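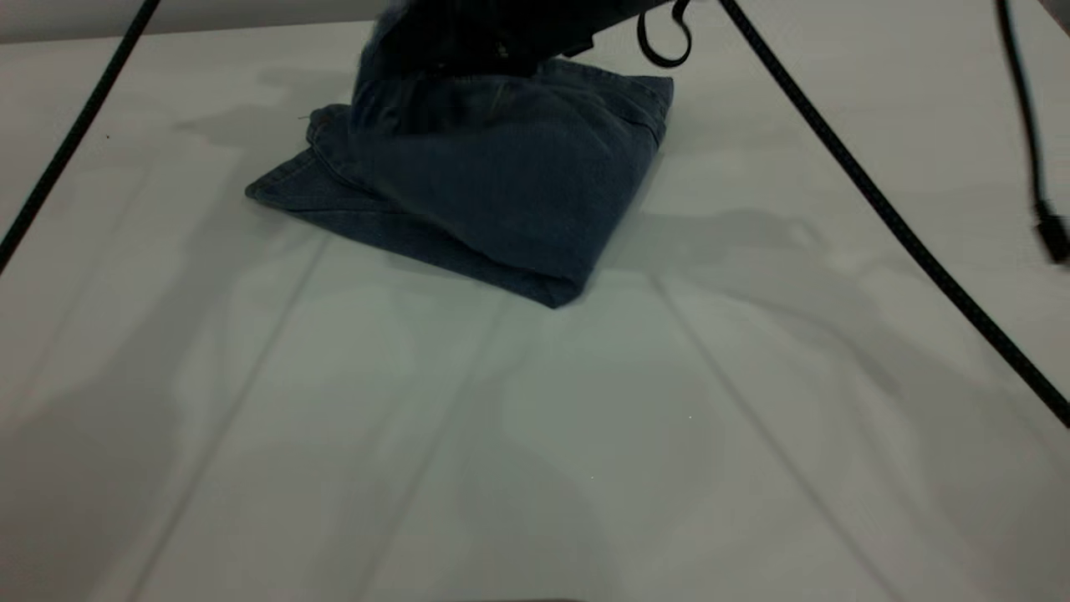
Section 4. Running the Folding Task

Read Section 3 (Power and Emergency Stop) before you start. Two people are needed for every session: one operator at the controls and one spotter with a hand near the stop button. Both must have signed the club safety sheet.

4.1 Before you power on

1. Wipe the tabletop with a dry cloth. Crumbs and lint show up in the recordings.
2. Check that nothing is left on the table from the last team, including tape, pens and hex keys.
3. Look over the cables from the connector to the arm. A cable may hang in front of the table, but it must not reach the area where the gripper closes.
4. Empty the pockets of the garment. Close the zipper and button.
5. Lay the garment flat with the waistband toward the arm.

Note: Start with the towels in the Tufa bin if your team is new. Jeans are the hardest item on the list. The cloth is stiff, the seams are thick, and the layers slide when the gripper lets go.

4.2 Starting the session

1. Turn on the arm, then the control laptop. Wait for the green light on both.
2. Open Jinudness and choose Folding from the task menu.
3. Enter your team name and the garment number from the tag.
4. Set the speed to 2. Do not go higher without permission from Jamila Kodikara.
5. Press Home. The spotter calls "clear" before the operator presses anything else.

CAUTION: Keep hands, sleeves and lanyards off the table whenever the arm has power. To straighten a garment by hand, press Pause and wait for the spotter to call "clear" again.

4.3 Making the fold

1. Bring the gripper down over one leg, close it on the hem, and lift only as far as needed to clear the table.
2. Lay that leg over the other one. Open the gripper fully before you raise it.
3. Fold the legs up toward the waistband.
4. Fold once more to make a bundle.
5. Press down lightly on the top of the bundle with the gripper - this helps thick cloth stay put.
6. Return to Home and press Save.

Rounded corners are fine. A flap sticking out at the side counts as a partial fold, so mark it as Partial on the score sheet and keep the recording.

CAUTION: On denim, keep the grip force at 18 or below. If the fingers will not close over a seam, open them, move off the seam and try again. Forcing it trips the motor.

4.4 If something goes wrong

Gripper will not release: press Pause, then Open. If the cloth is still caught, switch off the arm and work it free by hand.

Arm stops in the middle of a fold: look for a red code on the laptop and write it in the log. Do not restart more than 2 times.

Recording did not save: check the Fendent drive. It stops accepting files at 2,000 recordings. Ask Hiwot Dinsa to move the old ones.

4.5 Shutting down

1. Send the arm Home and switch it off, then shut down the laptop.
2. Put the garment back in its bin, unfolded.
3. Fill in the log, including failed runs.
4. Teams entered in the Flasix competition hand their score sheets in by Tuesday.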